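Household Storage and Small-Item Sorting
Handout 18: Soft-Sided Boxes and Corded Pet Toys
Course tutor: Sheila Bloxham, Skorkcombe 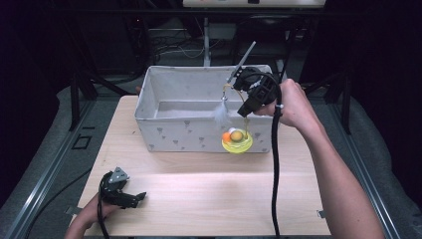

Fig. 1. Open-topped fabric box with feather wand, yellow cord and yellow circular toy with balls.

18.1 Scope

Handout 17 dealt with rigid containers and items without loose parts. The present handout covers open-topped fabric boxes and toys that combine a stiff part, a flexible cord and a light attachment. Cat toys are used throughout. Clothing and bedding are left to the December unit.

18.2 Terms

Wall: any upright side of the box. In fabric boxes the wall is described as standing, slouched or collapsed. The box in Fig. 1 is slouched, slightly.
Floor: the inner base. It may differ in color from the walls, as in Fig. 1 (light gray floor, white walls with gray hearts).
Stiff part: a wand, handle or rod.
Lead: the cord between the stiff part and the attachment.
Attachment: a feather, bell, ball or similar.
Free loop: a length of lead hanging slack between two points.

18.3 Condition of the box

A slouched wall reduces the usable opening. Measure the opening with the box in the condition in which it will be stored, with the walls left as they fall. Measurements taken with the walls held straight must be marked S on the record sheet. Sheets from the last session mixed the two, and the Rollden and Cheetham groups' results could not be compared.

Fabric boxes without a lid are classed as open storage. Items longer than the inside diagonal will project above the wall. This is acceptable for a single wand. Two or more projecting wands are moved to upright storage (Handout 14).

18.4 Order of packing

Heavy and compact items go to the floor of the box first. Circular toys are laid flat. Small balls are placed inside the circle where its size allows, otherwise in a corner. A toy with fixed balls is treated as one item.

Corded toys follow. The lead is the usual source of tangles. Before lifting, find both ends of the lead and any free loop. In Fig. 1 the yellow string is held near the top of the feather, and part of it loops down toward the yellow toy at the front of the box. With a loop in that position, check whether the two items are joined before moving either one.

Hold the lead close to the attachment. Lower the attachment into the box, let the lead fall on top of it, and lay the stiff part last, along the diagonal.

Feathers are kept off the floor of the box and away from anything that could press on them. A bent quill does not recover.

18.5 Common faults

(a) Lead wound tightly around the wand. The cord takes a set and the next user has to straighten it.
(b) Stiff part packed first. The lead then crosses the opening and catches on later items.
(c) Balls placed last. They roll off the stack when the box is lifted by its walls.
(d) Box filled above the wall line. Fabric walls spread under load and the upper layer slides outward.

18.6 Exercise

Work in pairs. Pack one corded toy, one circular toy and two loose items by the order in 18.4, then unpack and repeat with the order reversed. Record the time for each, the number of free loops found on unpacking, and the wall condition before and after. Use sheet 351. Completed sheets go to Alfie Stockdale.

Reading: Kosar course pack, section 4, "Flexible Containers." The table of inside diagonals on the last page has been corrected; discard older copies.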